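Teleop demos in sim: gripper always ends up at a daft angle over small parts

Posted in: Arms and grippers > Teaching by demonstration
Tags: teleop, simulation, demos, beginner

Hefin Parry
Joined in March, 12 posts

Hi all. Trying to collect demos for a sorting job, simulated arm first, real one later if I can get the bench time. Driving it with a 3D mouse. Big moves are fine. It's the last bit before the grasp that kills me - I come down over the parts, try to line up with one of the thin bars, and the wrist rolls when I only wanted it to slide sideways. Then I correct, overcorrect, and the demo is full of wobble.

Setup is one arm at the left end of a long table, bits in a loose heap near the middle. A few bars, dark green, purple, a yellow-green one, plus a few smaller orange and grey pieces and a blue one. They're tiny compared with the fingers. 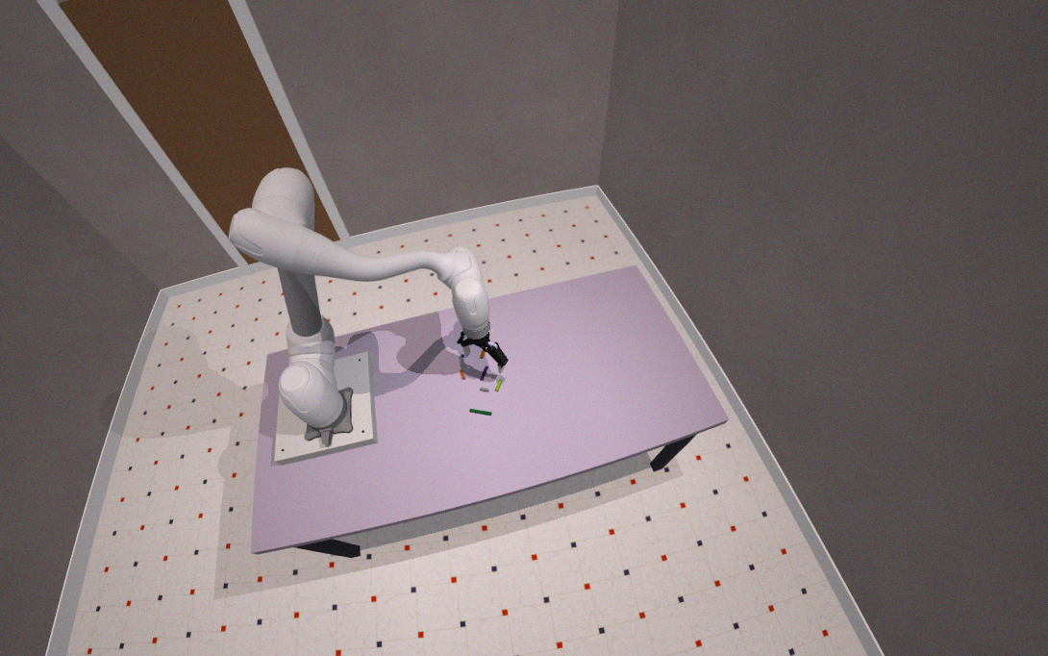

What I've tried so far

- turned the mouse gain down to 16 percent. Slower wobble, still wobble
- a keyboard instead. Horrible
- different camera. I drive from a steep view from above with the table running off diagonally, and tbh I think my hands get confused about which way is left
- throwing out bad demos. Kept 90 out of the first lot and the policy trained on them hovers over the heap and dithers, just like me

Do I keep practising or is there a proper way to do this? Also does it matter that I always go for the dark green bar first. It's set apart from the rest so it's the easy one.

Chathurika Kodikara

Your camera is most of it I think. If the view is diagonal and the mouse is mapped to the robot base, pushing right on the puck sends the gripper off at a slant on screen and your hand fights it the whole way. Two fixes, do both:

Map the mouse to the camera, so right is right on screen. Should be a setting in whatever teleop script you have, if not it's one rotation applied to the translation part before it goes to the controller. Don't forget to rotate the twist as well, I forgot that and lost a Saturday.

Then lock rotation. Split the demo in your head: move over the part with roll and pitch locked, hold a button to free up yaw only, line up with the bar, let go, straight down. For flat bars on a table you never need roll or pitch. The wobble you describe is nearly always accidental torque on the puck, everyone does it.

Add a second view if you can, low and level with the tabletop. Steep views are rubbish for judging how far the fingers are above things.

About the green bar - yes it matters. If every demo starts with the easy one the policy learns "go to that spot" and not much about picking out of a pile. Shuffle the layout on every reset and start some demos with the gripper already over the cluster. And the hovering, check your pauses. If you sit still for a second deciding what to grab, that gets recorded as a thing to do. I trim any stretch where the command is near zero, but keep the frames where the gripper is closing or you'll teach it to let go early.

Ynyr Sayce

just do more demos. we did 2000 on ours and it came good in the end

Rory Pringle

Agree with Chathurika on locking the axes, not so sure about more demos fixing it, more wobble is just more wobble.

One thing not mentioned. When you do go to the real arm try hand guiding for a few (grab the wrist, gravity comp on) before you commit to the mouse. Much smoother for me, specially the last few centimetres. Downside is your arm is in the camera view, so I only record the joint path by hand, then play it back with no one near and record the pictures on the playback. Needs the parts put back in the same places, I use bits of tape on the table.

Won't help you in sim obviously. In sim I'd do the yaw lock and make the parts a bit bigger while you're learning, then shrink them agian.

Hefin Parry

Camera mapping was wrong, it was set to base. Changed it and locked roll/pitch, already feels loads better. Will redo the lot with shuffled layouts. Ta both. Where do people set the threshold for trimming the pauses?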